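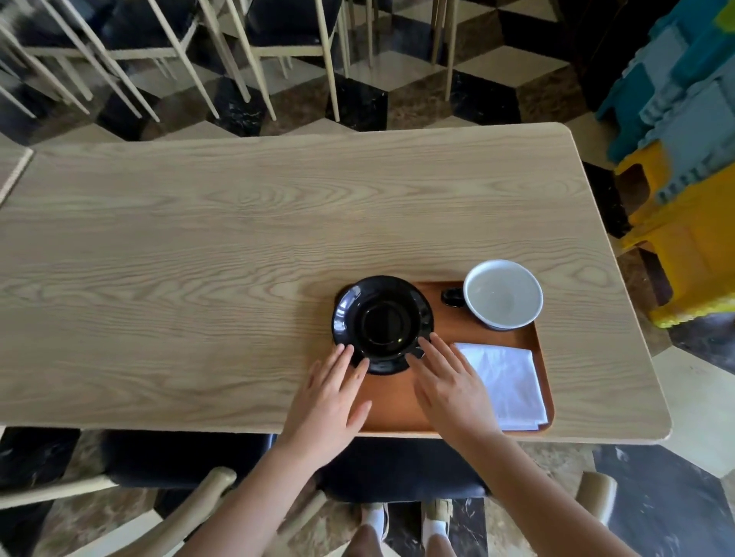

Why is the saucer so often placed apart from the cup when coffee is served on a tray?

A small tray seldom has room for a full-width saucer, a cup with its handle turned outward, and a napkin, so the person setting it tends to put each piece down where space remains and to join them later at the table.

2. Arrangement of the Individual Coffee Tray

2.1 Background and terms

The coffee service at the Siriwan reading room is offered to seated visitors on individual trays. Each tray carries a cup, a saucer and a folded napkin. A spoon is brought on request and is not treated in this section. The service was introduced by the house in place of a self-serve counter, and the written instructions given to staff at the time dealt mostly with the drink. They said little about where the pieces should stand on the tray, and different habits grew up among the people who set them.

The present section describes those habits and the effect they have on the guest's side of the table. It draws on observation in the reading room and in the breakfast room of the Pamau guest house, where the same pattern of service is followed. The observations covered more than 600 trays. They were made by two observers, Celeste Ledesma and Asger Sveinbjörnsson, who worked from a shared sheet and compared their entries at the close of each day. Where the two entries for a tray could not be reconciled, the tray was left out.

Three terms need to be fixed. A tray is called assembled when the cup stands on the saucer, and separate when the cup stands directly on the tray. A saucer is called contained when the whole of it lies inside the tray's rim, and overlapping when any part of it rests on or passes over the rim. The near side of the tray is the side closest to the seated guest, whichever way the tray was carried to the table.

2.2 Assembled and separate trays

Staff who favored the assembled tray gave appearance as their main reason. A cup on its saucer looks finished, and the guest has nothing to do before drinking. The objection to it came from those who carried trays over the longer distance from the pantry to the far tables. A full cup on a saucer moves with the saucer, and any coffee that spills collects in the ring where the cup sits. The guest then lifts a cup with a wet foot and, in many cases, sets it down on the napkin.

The separate tray avoids this at some cost in space. The cup and the saucer each need their own area, and the napkin must be fitted around them. Figure 2 shows a tray of this kind on a light wooden table. The white cup stands toward the far right of the tray and the folded napkin lies at the near right. The black saucer occupies the left part and overlaps the left edge, so that part of it extends over the bare tabletop. Both hands are at the near rim of the saucer.

Figure 2. Separate tray with overlapping saucer. The cup is empty.

The overlapping saucer was the most frequently discussed feature of the service when the findings were reviewed with staff. Several regarded it as a fault in every case. The observers took a narrower view. A saucer which lies partly across a raised rim does not sit level, and a cup should not be placed on it in that position. As a temporary position for an unloaded saucer it did little harm, provided that the saucer was brought fully onto the tray or fully onto the table before it was used. Difficulty arose on those occasions when the guest assumed that the saucer had been set in its final place and put the cup down on it without looking.

2.3 Size of the pieces

The choice of saucer has a strong bearing on the layout. The wide-rimmed saucers in the Plurkau line, adopted at Siriwan for the main service, take up a good deal more of the tray than the plain ones they replaced. The wide rim has advantages. It gives the fingers a clear place to hold, and it leaves room for a biscuit or a wrapped sugar beside the cup. It was, however, chosen without reference to the trays already in use, and the pantry had been using the new saucers for some weeks before anyone tried the full set on a tray with the napkin in place.

At Pamau the saucers are narrower and the trays are of the same general size. Overlap was uncommon there. The observers noted a different problem: because the saucer could be placed almost anywhere, the arrangement varied from one tray to the next, and guests at the same table often received trays laid out in different ways. Neither house had a marked position for any piece.

Cups were of less concern. A cup takes up little of the tray compared with a wide saucer, and the position of its handle matters more than the position of its base. A handle turned toward the saucer is protected from knocks while the tray is being carried but is awkward to reach once the saucer is in place beside it. A handle turned outward to the right suited most guests. Left-handed guests usually turned the cup themselves, and the observers saw no reason to ask staff to anticipate this.

2.4 The napkin

The napkin is the only soft piece on the tray and is usually laid last. When it is placed in the near right corner it can be taken up without reaching over the cup. When it is placed under the saucer it helps keep the saucer from sliding, and some staff at Pamau preferred it for that purpose, but the guest then has to lift the saucer to get at it. A napkin laid against the rim tends to stay in place better than one laid in the open middle of the tray.

Folding also plays a part. A flat rectangular fold was the easiest to repeat and the easiest to place beside a saucer. The standing fold used on weekends at Siriwan fell over on the way from the pantry often enough that staff had begun to carry it separately. The reading room has since returned to the flat fold on all days.

2.5 The table and chairs

The tray cannot be considered apart from the table on which it is set. A tray set close to the near edge of the table is convenient for the guest but leaves no bare tabletop in front of it. A tray set farther back leaves a strip of table where the guest may put down the cup, a book or a pair of glasses. In the reading room, where most visitors have something open in front of them, the second position was preferred by a clear margin in conversation with guests. No formal survey was made.

Chairs left pushed in have an effect as well. Staff who lay a place before the guest is seated have to work over the back of the chair or from the side. Those working over the chair tended to set the tray down early, close to the edge, and to correct its position afterward. Those working from the side put it down once and did not return to it. Where two tables stand end to end, the approach from one side is closed, and the tray is normally brought in from the other. The rounded corners common on café tables are kinder to passing hips and coats, but they reduce the usable surface at the ends, and a tray placed too near such a corner may be left partly unsupported.

2.6 Trial of a revised layout

A revised layout was discussed with staff on Tuesday, November 28, 2023, and was then tried with a set of 15 trays from the Imomero workshop. The cup was placed at the far right, the napkin at the near right, and the saucer at the left, wholly inside the rim. Staff were asked to set down the tray, check that the saucer was level, and only then move the cup onto it. The saucers of the main service were replaced for the trial by the narrower pattern from Pamau.

The layout was learned quickly. The main complaint concerned the extra step at the table, which some staff found intrusive when a guest was already reading. It was agreed that in such cases the cup might be left beside the saucer for the guest to move. Two members of staff asked to keep the assembled tray for the tables nearest the pantry, where the distance is short, and this was allowed.

The trial did not settle the question of the wide-rimmed saucers. They remain in the cupboard at Siriwan and are well liked by regular visitors. A larger tray would accommodate them, but it would also leave less open table in front of the guest, and the pantry shelves would have to be respaced to store it. The matter is taken up again in the section on storage.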